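Toaster with one long slot – is it any good for a small kitchen?

Posted by Chanida Wattanapong
23 May 2026
Filed under: Small appliances, Breakfast

Hi all! My old two-slice toaster gave up last week (it would only brown one side of one slice, and I put up with that for way too long) and I'm looking at the kind with a single long slot instead. My counter in the Purves building is tiny, so I like that it's narrow. But I have questions. Does one lonely slice toast evenly in a slot made for more bread than that? And what do you do with things that aren't bread? My partner lives on pastries from the bakery downstairs and I'm scared of what a buttery thing would do in there.

Also, can I leave it plugged in? My mother never did and now I feel guilty every time I walk past an outlet. 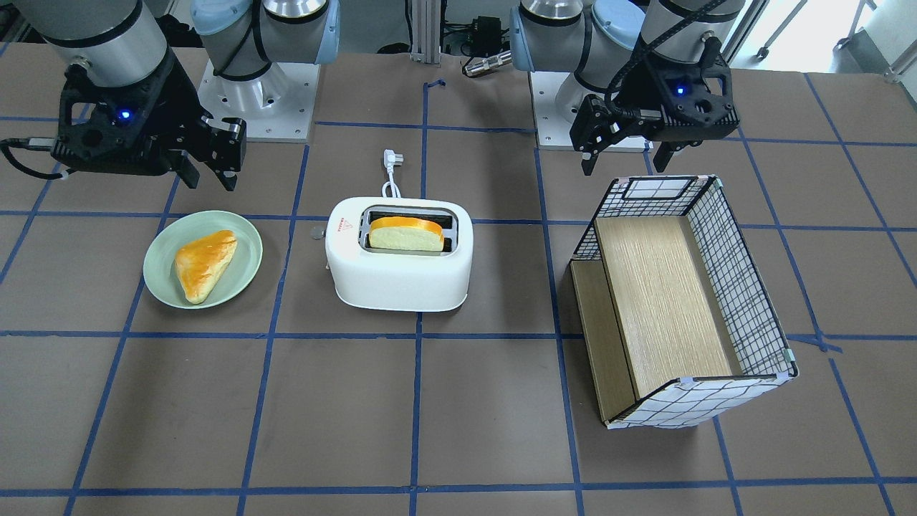
Jaltthorpe Home Help – Kitchen & Breakfast Team

The sort I mean is white with the slot running along the top. The bread stands up out of the slot a bit, and I can't decide if that bothers me. I buy tall bread. Would you flip it?

2 replies

Dace Juška
I've had a long slot one for nine years, so I guess I'm a fan! One slice is fine. I put mine in the middle, and if one end comes out paler I turn the slice around next time. Mine has a cold spot at the left end and I just avoid it. With tall bread, yes, I flip it for the last little bit, or I cut the slice in half and toast the halves side by side, so the long slot finally earns its keep.

Please don't put pastry in it. I did it once with a cheese one and the filling ran down onto the wires, and the smell hung around until January. Flaky stuff drops crumbs like crazy even when nothing melts. I do pastries on a sheet in the oven at 200 (that's Celsius, sorry, my oven came with me – call it 400 on yours) for four minutes or so, and then they go straight on a plate. If yours has a glaze on top, keep an eye on it, it gets dark fast.

As for the plug, I pull it when I'm done. It gives me the counter back too, I wind the cord up loosely behind the toaster. And let it cool and unplug it before you empty the crumb tray. I do that every couple of weeks, more if we've had raisin bread.

Cameron Forsyth
Mine's a Drirkberg and it's ok. Bagels get stuck. Read the warning label before you throw the box out, mine had one on the top and I peeled it off and then couldn't remember what it said.

Chanida Wattanapong
Thank you both! Oven for the pastries then, and I'll try the half slice trick. Cameron, do you mean whole bagels or cut ones?

Cameron Forsyth
Cut. The thick half.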